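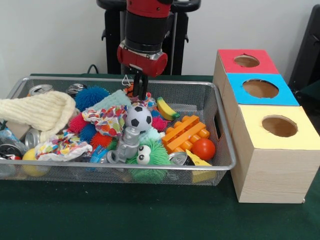 Figure 4-1. Side camera view, gripper in the basket. The three target boxes are on the right.

4. Setting up picking from a mixed pile

This section covers the Drera planner on a cell with one arm, a side camera and a top-down camera. It assumes you have finished section 3 and both cameras show up in the Kadel console. You need build 1571 or later. Older builds store the target regions in a different file and will not load the settings below.

We use cookies to remember your version and language. Accept | Manage settings

4.1 Before you start

1. Lay the table out the way you plan to run it. Put the pickup container and the boxes where the arm can reach all of them with the gripper pointing straight down.
2. Use a cover in one plain color if you can. A dark cloth works well with bright objects.
3. Open the console and load the profile named mixed_pile.
4. Set the arm to Hold. The status bar must read HOLD before you go on.

CAUTION: Hold stops motion but leaves the motors powered. Keep your hands out of the container until the arm is parked.

4.2 Draw the pickup region

The planner only looks for objects inside the pickup region. You draw it on the top-down view.

1. Go to Perception > Regions and choose New pickup.
2. Click the four inside corners of the container. Start at the upper left and go clockwise.
3. Set Rim margin to 11 mm. This keeps the fingers off the metal.
4. Click Save. The region turns solid.

Soft items that hang over the rim are a common source of trouble. In Figure 4-1 a knit fabric lies over the left side of the basket, and the planner would see part of it as lying outside the region. You can tuck the fabric in, or turn on Allow overhang, which lets an object count as inside if its center is inside.

NOTE: Redraw the region whenever the container moves. The console does not warn you about small shifts.

4.3 Filter the arm out of the view 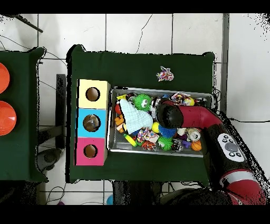 Figure 4-2. Top-down view with the arm over the tray.

When the arm reaches over the container it hides part of the pile. The arm filter uses the joint angles to work out which pixels belong to the arm and removes them before the object search runs.

1. Go to Perception > Self filter and tick Enable.
2. Jog the arm so the gripper is over the container. Use the slow jog speed.
3. Look at the overlay. It should cover the gripper, the forearm and any joint that is in view. In Figure 4-2 that includes the banded joint near the lower right, so check that far down the arm as well as at the gripper.
4. If the overlay is shifted to one side, run the hand-eye check in section 3.6 and come back.
5. If the overlay is lined up but too thin, raise Padding one step at a time.

Do not set Padding so high that it swallows the objects next to the fingers. The filter treats whatever it covers as unknown, and the planner will not pick from unknown space.

The cables on the floor do not need a filter. They are outside the regions, and the search ignores them.

4.4 Take the reference view
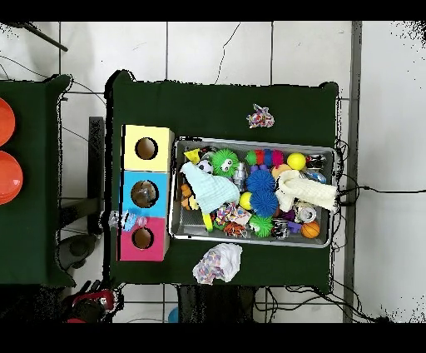
Thenmozhi Kurian

The reference view is a single top-down capture with the arm parked clear of the table, as in the view shown at the start of this step. The planner uses it to find the boxes and to set the color balance.

1. Click Park and wait for the status bar to read PARKED.
2. Go to Perception > Reference and click Capture.
3. Set Crop top and Crop bottom so that the black bands are left out. If they stay in, the automatic exposure reads too dark and the pale colors wash out.
4. Click Find targets. The planner looks for round openings and draws a ring on each one.
5. Check that every hole has a ring, then name each target. We name them by the color of the top: yellow, blue, pink.
6. Draw an Ignore region over anything round that is not a target. The two orange-red plates on the second table are the kind of thing that gets picked up here.
7. Save the reference.

NOTE: Find targets can fail on a hole with an object in it, above all a clear one. The blue section in this view has a clear plastic object in its hole. If you get no ring, empty the hole and capture again, or place the ring by hand with Add circle.

4.5 Items outside the container

Objects that land on the table outside the pickup region are called strays. In the reference view there is a knotted rope toy above the tray and a crumpled fabric below it. By default the planner lists strays in the log and leaves them where they are.

To have them picked up:

1. Go to Planning > Strays and choose Recover.
2. Set Table height by touching the closed gripper to the bare cloth at slow jog speed and clicking Read.
3. Leave Recover after set to 2 failed picks. A lower value makes the arm leave the container too often.

CAUTION: An object lying right up against a box is a poor candidate for recovery — the fingers can push the box and every target will then be off. Add a Keep out band along the sides of the boxes.

4.6 Choose the pick order

Clear first takes the object with the most open space around it. Top first takes the highest object. We suggest Clear first for piles of soft toys and cans mixed together. Top first is better when the pile is deep.

Murali Varma's notes on tuning the grasp score are in appendix C. You can skip them for a first run.

4.7 Dry run

1. Set Speed to slow and Gripper to Simulated.
2. Click Run once. The arm goes to the pick point, stops above it, moves to the target and parks.
3. Open the log. If you see code 233, the planned path crosses a region edge. Check the rim margin first, then the Keep out band.
4. Repeat with Gripper set to Live.

Leave the speed on slow until you have watched a full container go through.

Section last changed Sep 6, 2024

Related pages
Section 3.6: Hand-eye check
Section 5: Reading the planner log
Appendix C: Grasp score settings
Kadel console: keyboard shortcuts
Moving a profile from one cell to another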